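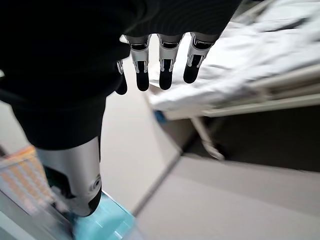
*Fingers straight down, black fabric over the back of the hand.*

## Bukitz drawer cabinet

The Bukitz is a low cabinet for the small things which always lie on the desk in the evening: chargers, a computer mouse, tape, keys. It stands directly on the floor. The drawers have a pale plastic inside and you can wipe them with a damp cloth.

Each drawer pulls out by hand, without key. Please do not put more than 2 kg in one drawer.

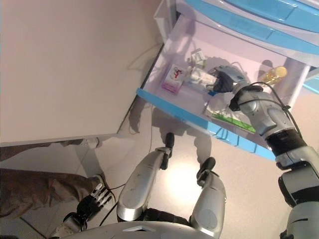
*Drawer pulled out: lilac-white inside, sky-blue rim, small gray object at the bottom.*

The blue rim goes along the front edge of the drawer. Other rim colors we do not have at the moment.

- Article: Furnent Bukitz 17
- Height of one drawer: 22 cm
- Price: 900, delivery in the city included
- Cleaning: water and mild soap, no solvent

Replacement drawers can be ordered one by one. Write to Kanini Kirui at the Owino shop and tell her the article number. For school orders, please ask for Orest Kobzar.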